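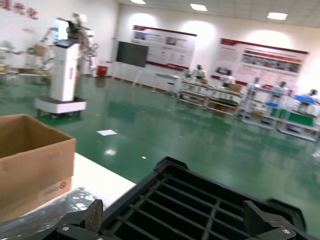 Robot Training > Operator Manual > Section 3

3. Teaching a task by remote control

This section describes how to record demonstrations for the Belness task trainer with the Poduval hand controller. It applies to tabletop tasks performed with a two-finger gripper and a wrist camera. Installation of the arm, the controller and the workstation is covered in Section 2 and must be complete before any procedure in this section is attempted.

Revised 20/08/2025. This revision replaces the one issued in November.

3.1 Before you begin

A demonstration is one complete performance of the task, from the start pose to the end pose, recorded without interruption. The trainer requires at least 60 accepted demonstrations before it will build a task model. Demonstrations marked as rejected remain on the workstation but do not count toward this total.

The operator controls the arm. The observer stands within reach of the stop button and does not handle the controller. Both must have completed the Condmont site safety briefing.

CAUTION: Do not enter the marked work area while the controller is paired. The arm follows the controller at all times when the pairing light is green, including when recording is paused.

3.2 Preparing the work surface

1. Set the arm to Hold and wait for the status line to read HOLDING.
2. Place the task objects on the table within the reach boundary shown on the workstation map.
3. For packing and unpacking tasks, open the box flaps fully. Flaps that stand partly closed may catch on the fingers during approach.
4. Arrange film, bags and other soft packing material in the condition in which the robot is expected to meet it. Do not smooth it between demonstrations unless the task sheet says so.
5. Check that loose paper, cables and tools are clear of the operator's walking path.
6. Inspect both finger pads. Replace any pad that is torn or has lifted from its backing.
7. Confirm that the finger screws are tight.

NOTE: Clear plastic reflects ceiling light strongly and may appear in the wrist camera view as bright patches. If the material cannot be told apart from the tabletop in the preview, lower the exposure by one step. Use the same setting for the whole session.

3.3 Pairing the controller

1. Place the controller in its cradle.
2. On the workstation, open Session and select New.
3. Enter the task name exactly as it appears on the task sheet.
4. Select Pair. The light on the controller flashes amber.
5. Lift the controller and hold it level until the light turns green.
6. Move the controller slowly a short distance in each direction. The arm should follow without delay.

If the arm moves in the wrong direction, press Release at once, return the controller to the cradle and repeat the procedure. If the fault occurs a second time, end the session and report it to the site supervisor.

3.4 Recording a demonstration

1. Move the arm to the start pose. The pose indicator turns blue when the position is within limits.
2. Call "recording" so that the observer can hear it.
3. Press and hold the trigger for 2 seconds. A single tone sounds.
4. Perform the task at an even pace. Approach each object from the side given on the task sheet.
5. Close the fingers until the grip bar on the workstation display is steady. Do not squeeze further.
6. Lift, move and release the object as directed.
7. Return to the start pose and press the trigger once. A double tone sounds.
8. Select Accept or Reject, and enter a reason for each rejection.

A demonstration may last some 167 seconds before the recorder closes the file. Longer tasks must be divided into stages, and each stage recorded under its own name.

NOTE: Small corrections are acceptable and should be left in the recording. A missed grasp followed by a clean second attempt may be accepted. A dropped object that leaves the reach boundary must be rejected.

CAUTION: Do not pull against material that is trapped or snagged. Open the fingers, raise the arm clear, set Hold, and free the material by hand only after the status line reads HOLDING.

3.5 Varying the demonstrations

Change the position of the objects between demonstrations as shown on the task sheet. Turn the box, move it nearer or farther, and alter the lie of the packing material. Do not change the table, the lighting or the camera mount within a session.

People and equipment in the background need not be removed. Other robots in the room should be parked or operated outside the marked work area.

3.6 Ending the session

1. Return the arm to the rest pose.
2. Press Release and place the controller in its cradle.
3. Select Close Session. Wait for the transfer to the Rando storage unit to finish before switching off the workstation.
4. Wipe the finger pads and the camera window with a dry, lint-free cloth.
5. Sign the session log.

If the transfer stops before completion, leave the workstation on and select Resume. Recordings are held on the workstation until the storage unit confirms receipt. Instructions for reviewing accepted demonstrations and building the task model are given in Section 4.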